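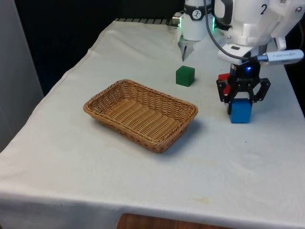 *Cesta de mimbre Luren sobre mantel blanco, con dos cubos, uno verde y otro azul.*

**Informe de valoración: cesta rectangular Luren**
17 Feb 2023

La cesta Luren, distribuida por Jidport, se presenta en catálogo como recipiente de mesa para uso diario en aulas, salas de espera y oficinas. El departamento de Adquisiciones de la residencia de estudiantes Ramholm solicitó 2 unidades para valorar su incorporación al material común. El presente informe recoge las conclusiones de la evaluación, dirigida por Doina Kadrić.

**Construcción**

El cuerpo está tejido con tiras de color miel y presenta laterales bajos e inclinados. El borde, trenzado y muy apretado, es la parte mejor resuelta del producto: no se han apreciado puntas sueltas en ninguna de las dos unidades, ni siquiera en las esquinas. El fondo muestra nervaduras paralelas en sentido longitudinal, que aportan rigidez pero retienen migas y polvo. Para limpiarlo se requiere un cepillo de cerdas cortas; el paño resulta insuficiente.

**Uso**

La escasa altura de los lados facilita ver y coger el contenido. Se empleó con bloques de colores, correspondencia, llaves y pan envuelto, sin incidencias. Los objetos redondos, en cambio, ruedan hacia fuera si se traslada la cesta con prisa -- carece de asas y obliga a sujetarla por el borde con ambas manos.

Sobre mantel se mantiene estable, aunque si la tela no está bien tensada, los pliegues se desplazan con ella. Sobre superficies barnizadas conviene interponer un tapete. Henrike Steinbach, responsable de Comedor, señaló además que el mimbre engancha los tejidos finos y desaconsejó su uso con servilletas de hilo.

**Comparación**

Frente al modelo equivalente de Mladenović, utilizado hasta la fecha, la Luren ofrece un trenzado más regular y un borde más firme. El modelo anterior dispone de asas y se apila mejor, ventaja considerable cuando el espacio de armario es reducido.

**Valoración**

Se otorga una puntuación de 4 sobre 5. Se recomienda la compra para mesas de actividades y recepción. Para el comedor se mantendrá el modelo actual hasta que el proveedor confirme si tiene prevista una versión con asas -- consulta remitida a Jidport y pendiente de respuesta.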